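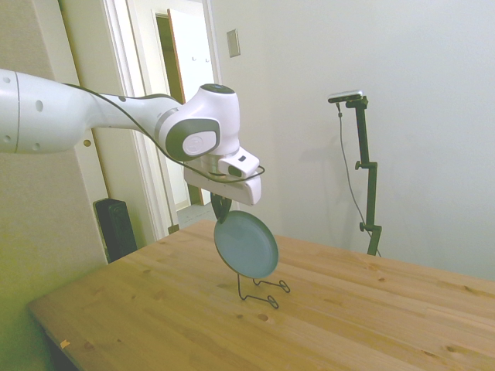
A plate held over a wire stand at Virkunard's recording site. Photo: Virkunard

Virkunard has begun recording a second set of manipulation examples for Stadero, its learning system for household handling tasks. The work started in September and covers the placing of plates, bowls and lids into racks and stands.

The first set, finished in spring, consisted of pick-and-place motions on flat surfaces. It contained few cases in which an object had to be turned from horizontal to vertical before release. In internal tests the trained model lifted plates reliably but often let go of them too early, with the lower rim still above the wire. The company traced most of these failures to gaps in the recorded material and left the model itself unchanged.

Each example in the new set is a complete run, from the first movement of the arm to the point where the gripper has opened and withdrawn. An operator guides the arm remotely. Joint positions, gripper opening and camera video are stored with a common clock, and the operator marks the moment of contact with a key press. Runs are limited to 23 seconds. Longer attempts are kept in a separate folder and are not used for training.

"A plate in a stand is a narrow target," said Taras Holovko, who leads data collection at Virkunard. "If the angle is off by a little, the rim rides up on the wire. We want those cases in the set, with the correction that follows."

Failed attempts are therefore labeled and retained, provided the operator recovers within the same run. Attempts that end in a drop are logged and left out. After every 10 runs the stand is moved and rotated to a new position on the table, and the starting pose of the arm is changed. Lighting is varied between sessions but held constant within a session.

Recording is carried out in ordinary rooms on ordinary furniture. Virkunard said that examples gathered on a uniform gray bench had transferred poorly to kitchens, where wood grain, door openings and shadows on the wall all enter the camera view. The current schedule includes 4 rooms, with operators working in shifts of 2 hours.

Annotation is handled by Boiko, which checks the contact marks against the video and returns runs with a timing error for review. A separate tool, Jenico, compares each new run with those already stored and flags near duplicates – a common problem when one operator repeats a task for a full shift. Flagged runs stay in the archive at a lower sampling weight.

Virkunard plans to retrain Stadero once the plate portion is complete. Bowls will follow, then lids. The company has not decided whether the recordings will be released outside its partner group.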